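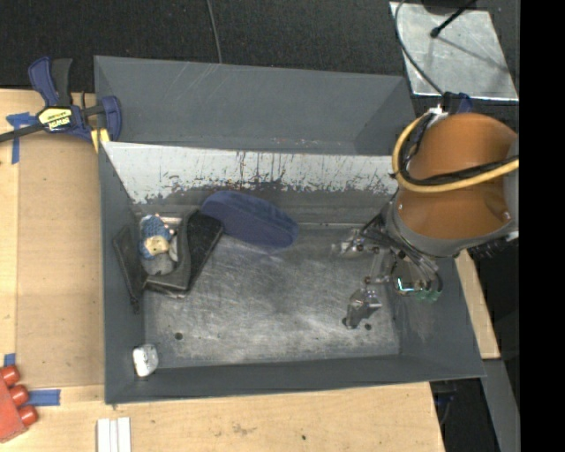 Zorkik opens its bin-picking budget planner to outside shops this August

ANDBRIDGE – I've been buying automation equipment for Zorkik for long enough to have made most of the expensive mistakes already, so when my boss asked me to write this announcement myself, I said yes before she could hand it to anyone with a marketing degree. I'm Wilma Rankin, I run equipment planning, and starting in August we're opening up our budget planner to any small shop or warehouse thinking about its first picking cell. It's free, and you don't have to be a customer!

The planner is a workbook with 162 line items. I know, that sounds like a lot (my own team groaned), but you can skip whole sections if they don't apply to you. The arm gets one line. The rest covers the stuff that kept sneaking up on us: air lines and fittings, spare fingers, cable management, the bench, the bins themselves, clamps, floor space, and the hours you'll spend trying out odd-shaped items before you trust the thing with a real order.

Those trial hours are the part I'd love people to look at first. On our Lodhi project I put down 40 hours for item trials and we used 376. Soft things, shiny things, things that slide into a corner and stay there... every one of them wanted its own session, and I had to go back and ask for more money with a very red face. The planner now asks you for a list of your actual items before it lets you fill in anything about the arm.

There's also a section for comparing quotes, built with our friends at Alirov, who sell grippers and were good sports about letting me pick their price sheets apart. It puts service calls, training and replacement parts side by side over the same period, so you aren't stuck comparing one vendor's bare arm with another vendor's whole package.

If you'd like a second pair of eyes, we're offering planning reviews too. They cost $2,000 per site and cover a visit, a marked-up copy of your workbook and a follow-up call. I do a lot of these myself and I will ask to see your bins.

To get the planner, ask the Zorkik equipment planning desk in Andbridge. We answer requests every Monday morning.

Media contact: Wilma Rankin, Equipment Planning, Zorkik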